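Clovis Community Help
Home Organization > Storage and Shelving

Securing a dark gray panel to a white shelving unit without permanent damage

Posted by Fultden_Office
16 October 2024

Our office maintains a white shelving unit in a shared reading room. We wish to fit a large, flat charcoal panel beside it so that the contents of the lower shelves are screened from the entrance. The panel has a matte, slightly speckled surface, and the label was discarded before anyone recorded the material. It may be a dense foam board or a card with a felt covering.

The shelving is on loan to us and must be returned in December in the condition in which it was received. Screws and permanent adhesives are therefore excluded. At present we are relying on blue painter's tape attached to the white uprights. The tape was applied in long strips, with one end of each folded over to form a tab for easy removal. The strips have since twisted along their length and no longer lie flat.
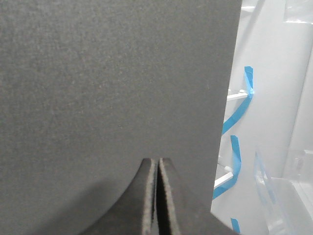
The panel and shelving, with blue painter's tape on the white members.

We would be grateful for guidance on the following points. Is painter's tape suitable for holding a panel of this kind for two months? If it is, how should the strips be applied so that they do not curl into a ribbon? If it is not, which removable method would members recommend? The panel measures 64 inches in height and we would prefer not to trim it.

3 replies

Apinya Bunnag
Member, Storage and Shelving

Painter's tape is intended for masking. It will hold a light panel in position while measurements are taken, but it should not be expected to carry weight for two months. The adhesive is deliberately mild, and a felted or foam surface gives it very little to grip.

The twisting you describe generally occurs when a long strip is pulled from the roll under tension and attached only at its ends. The free section in the middle then turns on itself, and once the adhesive side has touched itself the strip cannot be flattened again. Such strips should be removed and replaced. Pull slowly from the folded tab, keeping the tape low against the shelf. If any residue remains on the white finish, a cloth dampened with warm water and a little dish soap is normally sufficient.

For the period you mention, I would suggest the following arrangement. Stand the panel on the floor so that its full weight is supported from below. The fastenings then have only to prevent it from tipping. Pass a soft fabric strap around each upright and through a slotted corner piece fitted over the edge of the panel. Use 4 straps in total, 2 on each side, with the upper pair close to the top. Straps leave no mark if they are not overtightened - a snug fit is enough.

Please test the fit on one corner before proceeding with the rest. Foam-type boards compress easily at the edge, and a dent will not recover. It would also be advisable to check that the panel stands straight before the straps are closed. A slight lean is difficult to correct afterward.

Louro

Agree about the tape. We used it on a notice board in our lobby and it came down overnight, twice. Hook and loop tabs worked for us but the felt side pulled fuzz off the board, so try a scrap first if you have one.

Ferura_Desk

Has the office considered a curtain on a tension rod? It is cheaper and there is nothing to return. I do not know whether your shelves have the depth for it.

Edited by poster: I see now that you already have the panel. In that case please follow the first reply. The only matter I would add is that the shelving should be checked for stability before anything is strapped to it, particularly if the lower shelves are to be emptied.

This thread has been viewed 3000 times.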